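Every November the same argument starts up about whether a team with a good defence should be taken seriously. This year it is Uvomholm who have set it off. They are second in the table, they have scored fewer than most of the teams below them, and people who watch the highlights have decided that it can't last.

I think it can, and I think the way we talk about clean sheets is wrong.

The usual view is that a clean sheet belongs to the goalkeeper and the two centre backs. They get the bonus points in the fantasy games and they get the praise afterwards. Renji Hattori has been in goal for every one of Uvomholm's league matches and he has been very good. But go back and watch the home win over Sadedis again. He had two proper saves to make in the whole match, and one of them was from a shot his own full back should have blocked. The rest of his evening was goal kicks and shouting.
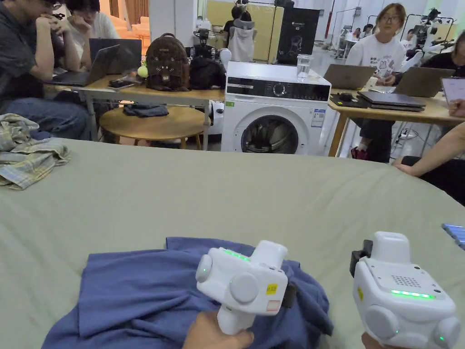 A dark blue garment on the table, with a plaid shirt folded at the side.

What kept Sadedis out was the front three. Each time Sadedis tried to play from the back, the striker cut off the pass into midfield and the two wide players stood close enough to the full backs to make the next ball a risk. Sadedis ended up kicking it long, and Uvomholm's centre backs headed it away. Those headers go down as defensive work, and they are. The work that made them easy goes down as nothing.

Torquil Innes is the player I would point to. He has played 600 minutes as the lone striker and scored twice, and there are supporters who want him dropped for it. I sit near some of them. They would rather have Ibarra, who came off the bench against Vilance and looked sharp for the last part of the match. Ibarra is the better finisher, I have no quarrel with that. He also stood still when Vilance had the ball, and in the 57th minute, not long after he came on, they walked through the middle for the only goal of the game. 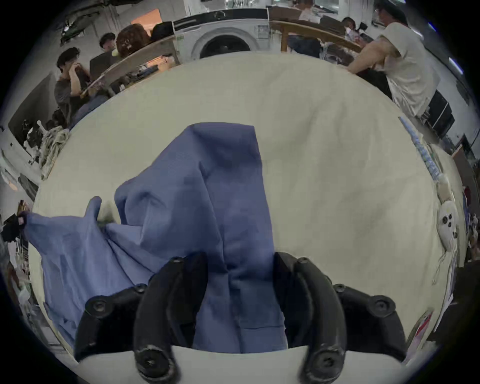
Of course one goal proves very little. Vilance are a decent side and might have scored anyway. But I had been watching the gaps between Uvomholm's lines all afternoon, and they were small with Innes on the pitch and large without him. The midfielders could see it too. They began to drop back to protect themselves, and after that there was no one near enough to win the second ball.

The crowd that day was 3,420, and I would guess most of them went home blaming the centre back who slipped. He did slip. He was also facing two runners on his own, and he should never have been left with both of them.

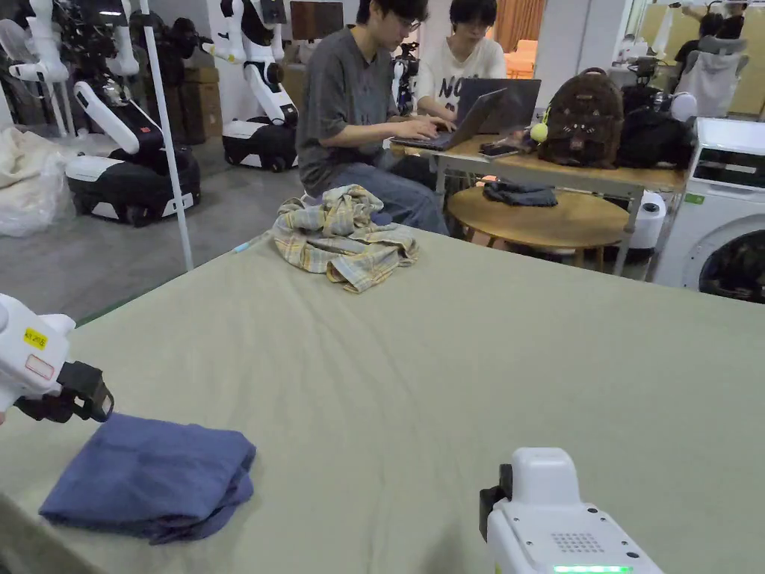 Navy-blue cloth at the front of the green table, plaid shirt further back.

I am not asking for strikers to be judged only on their running. A forward who never scores is a problem sooner or later, and if Innes is still on two goals in the spring I may have to write a different column. My point is a smaller one. When a team goes several matches without conceding, look at who is making the opposition play badly before you hand out the credit. And when it stops, look at who has changed further up the pitch before you go after the back four.

Uvomholm go to Sadedis next, on a narrow pitch where pressing is easier. I would start Innes and keep Ibarra for the last 20 minutes, if a goal is needed by then.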